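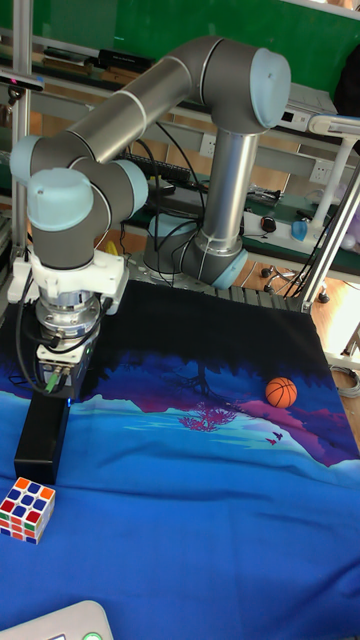
I have a drawer full of tablecloths and I iron every one of them, and last month my niece asked me why, in the tone you'd use to ask somebody why they still write checks. I didn't have a good answer ready. I said something about my mother and changed the subject. But I've been chewing on it ever since, so you're getting the answer she should have gotten (sorry, kiddo, you'll have to read it here with everyone else).

My case is that we gave up on household cloth way too easily. Cloth napkins, dish towels that are used for dishes, a real cover on a real table. Somewhere in my lifetime all of it slid over into the category of Special Occasion, and then the special occasions got fewer, and then people started giving the stuff away by the bag. I know because I'm the one buying the bags. The thrift store on Caruso Street sells linens by weight, and you would not believe what goes through there. Damask, hemstitched edges, initials somebody's aunt must have spent a whole winter on.

The usual argument against is laundry. More cloth, more wash. Well, sure. But I've kept house both ways, and a stack of napkins adds almost nothing to a load that was going in the machine regardless. They fit in the gaps! You shove them in around the jeans. What takes time is the ironing, and here I'll give some ground, because you don't have to iron. I iron because I like it. I put the radio on and stand there with the steam coming up and for half an hour I'm not answering anybody's email. If you hate it, fold them warm out of the dryer and smooth them with your hand. They'll look fine. Nobody's grandmother is coming back to check.

The other argument is stains, and this is the one that really gets under my skin, because it's how we all got so scared of our own belongings. My mother had a cream tablecloth from a company called Govar, long gone now I think, and it lived in tissue paper in the hall closet. I saw it on the table maybe three times growing up. Every one of those times we ate like we were defusing something. When she died it came to me, still perfect, and the first thing I did was serve spaghetti on it. There's a mark near one corner now that I've never gotten out, and I'm fonder of that mark than of most of the furniture.

Cloth is supposed to get used up. That's the thing I'd say to my niece if I could get her to hold still. You start with a tablecloth, and when it gets a hole you cut it down to napkins, and when the napkins go thin you've got the best window rags in the world, and after that it's stuffing for a draft stopper or a bed for the cat. I have a quilt on the spare bed that's got pieces of at least 13 different things in it, one of them a pair of curtains from our apartment in Pollness that I hated the whole time they were hanging up. I like them much better as triangles.

I'll admit there's money in it too, or there's less money going out. I wrote down what we spent on paper towels and paper napkins for a year, back when we still bought them without thinking, and I was embarrassed. I'm not going to tell you the total. It would have bought a very nice iron. We still keep a roll of paper under the sink for bacon and for whatever the dog has done, and I don't lose sleep over it. I'm not trying to join a monastery.

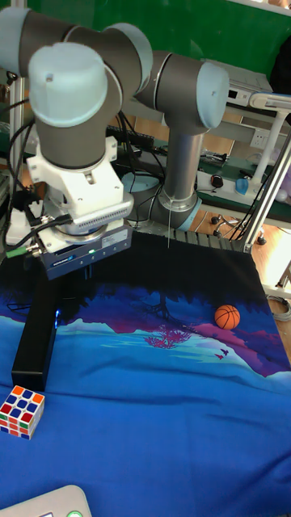 Ezekiel Gallagher wrote to me after my last column on this to say that I was being romantic, that his own mother had washed and starched for a family of nine and would have wept with joy at a roll of paper towels, and that it's easy to love a chore you're free to skip. I've read that letter more than once. I think he's right about his mother, and right about plenty of other people's mothers, and I should have said so the first time around. A lot of that lovely old linen was kept lovely by some woman who had no say in it and would rather have been sitting down. When I hold up one of those napkins with the initials on it, I do wonder whether she enjoyed making them or whether it was just what you did in March with the roads bad.

Where I part ways with him is what to do about it now. We've got the washing machines. We've got husbands who can work them (mine does the towels, and does them better than I do, he has a system). The hard part of the job is mostly gone, and we threw out the nice part along with it. You can keep six napkins in a basket by the stove without turning into your great-grandmother. You can put a cloth on the table for takeout. We do, most weeks, and I swear the noodles taste better, though my husband says that's because I make everybody sit down.

If you want to start, start with dish towels, and buy the flat kind. The fluffy ones only push the water around. I've got a set of plain cotton ones from Standska that have been washed so often they're nearly see-through, and they'll dry a wine glass in one pass. Skip the fabric softener, it coats everything and then nothing soaks up. For a tablecloth, measure your table first and write it down on something you carry in your wallet, because you will stand in that thrift store with your arms out, guessing, and you will guess wrong. I've come home with two that would fit a ping-pong table.

They're still in the drawer, by the way. Ironed. My niece is getting married next fall and she's asked if I know where to find something long enough for the buffet.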